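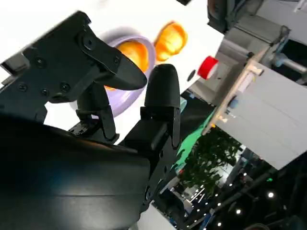
Lilteo would like warehouses, bakeries and hospital kitchens to stop programming their robots and start leading them around by the hand. The company opened its new training floor to visitors this week, and the first lesson on offer was putting things away. The classroom is a white table, and the course material on it ran to a pale lavender bowl, a small red cap and a pair of round orange objects, one already in the bowl and the other still out on the tabletop. The black upper finger of the gripper hung over the rim of the bowl with the gravity of a surgeon about to ask for a clamp.

By Lilteo, News Desk
26/08/2018
Print this article | E-mail this article

The method is simple enough to explain to a visitor with a coffee in one hand. A person takes hold of the arm, or sits down at a pair of hand controls across the room, and does the job. The robot keeps a record of every move. Do the job enough times, with the bowl shifted a little on each round, and the software works out its own way of doing it.

"Enough times" is where the coffee comes in handy. The current batch calls for 193 demonstrations of the same tidy-up, shared among 12 operators. Trainees start by guiding the arm directly, which the company says is easier to learn and harder on the shoulders. They graduate to remote control after 19 clean runs. A clean run is one in which everything ends up where it was supposed to, and the operator has not said anything that would need to be left off the audio.

The remote rig comes from Amura, a small firm that used to make controls for stage lighting. It passes the operator's hand movements to the arm with a slight delay, and newcomers tend to respond by overshooting, correcting, and overshooting in the other direction. Amura describes this as an adjustment period. The operators have a shorter name for it, which the company asked us not to print.

Speed is not yet the selling point. A practiced operator on the remote rig needs 49 seconds to clear the table, a chore most four-year-olds can finish faster if there is dessert involved. Lilteo says slow runs make better lessons, and that a hurried teacher produces a robot that grabs at things. Operators who rush are asked to do the run over.

The first paying customer is Ferreira, a packer of fruit gift boxes, which wants arms that can be taught a new box layout in an afternoon. At present its layouts change with every holiday, and each change means a call to an outside programmer and a wait for him to call back. Under the new plan, a shift worker would show the arm the new layout and go back to the line. Ferreira has agreed to a trial at one packing station starting in October.

Reltex, which makes the more traditional kind of factory arm, was less taken with the idea. In a written reply the company said its customers prefer machines whose movements are set down in advance, line by line, and that it had no plans to hold hands with any of them.

Lilteo is still hiring operators for the late shift. Applicants should have steady hands and a high tolerance for repetition, according to the posting, and no background in robotics is required. A background in robotics, it adds, will not be held against anyone.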